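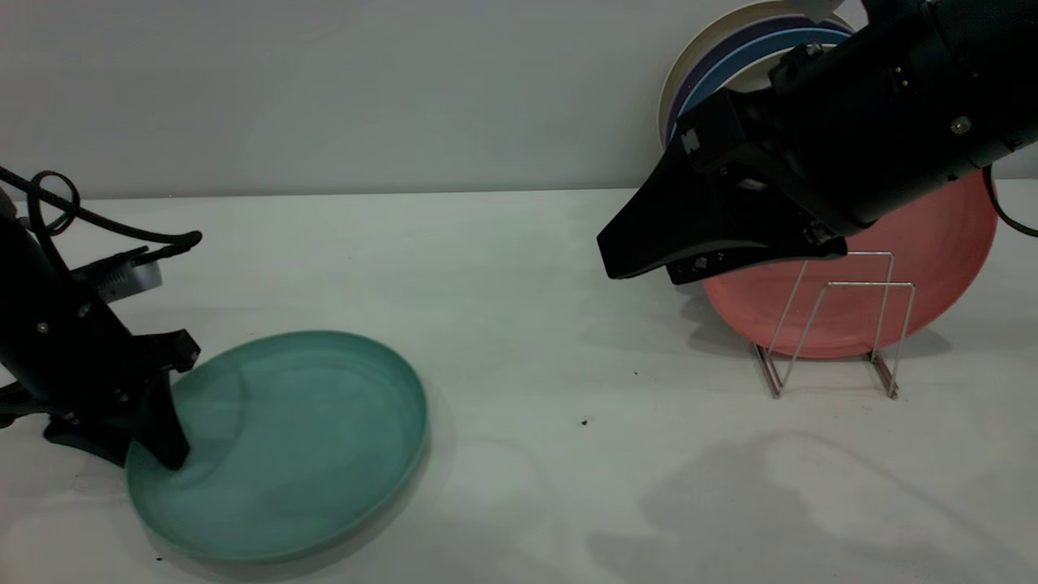 Tracey Fairclough writes that her plates never dry properly in a wire rack, and that she always finds a ring of water round the bottom edge the next morning. A few things help.

Stand each plate in its own slot, leaning the same way as its neighbours. If the rack is a small one and the slots are close together, use every other slot for dinner plates and keep the ones between for saucers. Two plates that touch will hold water where they meet.

Rinse in hot water before racking. Hot plates dry much faster than cold ones. Give each plate a shake over the sink, then put it in the rack.

A plate with a raised rim holds a little water along the lower edge. Turn it a quarter of the way round after ten minutes or so, or wipe the rim with a dry cloth.

Don't leave a washed plate flat on the worktop. Water gets trapped under the foot. Wipe the worktop first as well, as crumbs stick to anything damp.

Coloured glazes show limescale more than white ones. Wipe them with a little white vinegar in water, then rinse.

Once a month, take the rack to the sink and scrub the feet with an old toothbrush. Dry it before it goes back.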